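Thread on part storage and hand sorting for small shops. We rewrote our bin layout in June and a few people asked for the details, so I'm putting them in one place.

Starting point: fasteners at the Endport site lived in deep drawers. Mixed lengths, mixed threads, labels on the drawer fronts only. Once a drawer was open you couldn't read what it was supposed to hold.

Most of the lost time was in returns. Picking a screw from a mixed drawer is slow but you get there. Putting leftovers back is where people guess, and one wrong guess spoils the drawer for the next person.

Rule one of the new layout: a bin holds one part number. If two part numbers look alike at arm's length, they can't be neighbors. M4 and M5 cap screws now sit on different shelves.

Rule two: shallow bins for anything under 60 mm long. You want to see the bottom before the bin is half empty. Deep bins hide strays.
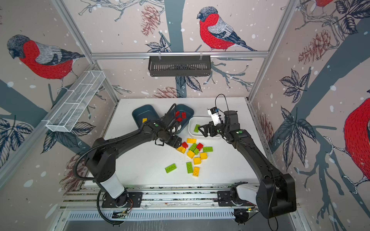 Grevberg Workshop Methods Group | Bench and Stores

Labels next. We print the part number large and the description small. Thread size goes first, then length, then head type, in that order on every label. The old labels in the Skenar cabinets had the head type first and we are replacing them as they peel.

Label goes on the bin and on the shelf edge below it. When a bin is out at a bench, the shelf edge still tells you what is missing.

Reordering is plain two-bin. Front bin is working stock, rear bin is reserve. Front runs out, pull the rear forward, drop the empty in the tray by the door. The tray gets checked Saturday morning before the order goes in.

Minimum quantity in the rear bin = usage per week x supplier lead time in weeks, plus a margin. We use 2 weeks of usage as the margin for standard metric and 3 for anything stainless. If your supplier is across the street you can go lower.

Leftovers from a job: if you know the part number, back in the bin. If you don't, into the gray "unsorted" tub. No measuring at the shelf. The tub gets sorted at a bench with calipers and a thread gauge.

Sort order that works for us: material first, using a magnet to pull most of the steel, then diameter, then length. Going by length first means handling everything twice. Mild steel and most stainless separate well this way, but some stainless is slightly magnetic, so check the head marking.

Collet storage is a separate problem and gets its own thread. Short version: racks, never bins. The ground faces pick up nicks.

Open item: washers. Thickness varies between suppliers at the same nominal size and we still haven't settled whether to split them. If you have a scheme for this, reply with it.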